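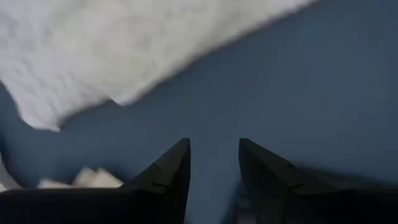
Collimation drifts when I slew from east to west

Asked by Daranee Meesuk, 2020-10-02

I have a Newtonian with a 300 mm mirror on a Sasteck equatorial mount. I collimate with a laser while the tube points east. After a meridian flip the laser return is well off the center mark, and stars near the edge of the field show coma on one side only. The primary locking screws are tight. Is this mirror shift or focuser sag?

3 answers

Leonie Fairweather
Test them separately. Leave the laser in the focuser and watch the spot on the primary, not the return, while you move the tube. If the spot leaves the center mark, the focuser, the secondary or the tube wall is moving. If it stays put and only the return wanders, the primary is moving in its cell. On my scope it was the side supports. I set them to clear the glass by the thickness of a sheet of paper and the shift went away. Don't clamp the mirror — that gives you triangular stars.

Prapai Luangrath
Could be the laser. Mine was out.

Tassanee Ruangrit
Prapai has a point. Rotate the laser in the focuser without tightening the setscrew. If the spot draws a circle on the primary, fix the laser first. After that follow Leonie's test. Also check the springs behind the primary. Stock springs on many tubes this size are too weak, and the locking screws then push the cell out of line when tightened. I replaced mine in April and leave the locks just touching.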